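Can a machine do my chores yet? I ask this every spring, when I am tired of washing floors. My cheap vacuum from Storkier still gets stuck under the sofa, 21 times last month. I wrote it down. Folding shirts is also far away, I think - but picking up after people is closer than I believed. 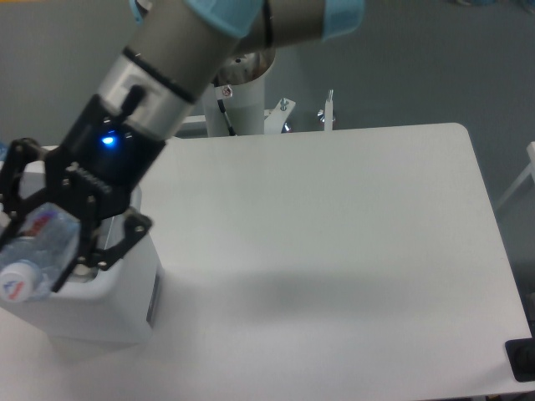

Ferrand, May - A water bottle in the gripper, right over a white box. For me it is one second of work. I would still pay for it.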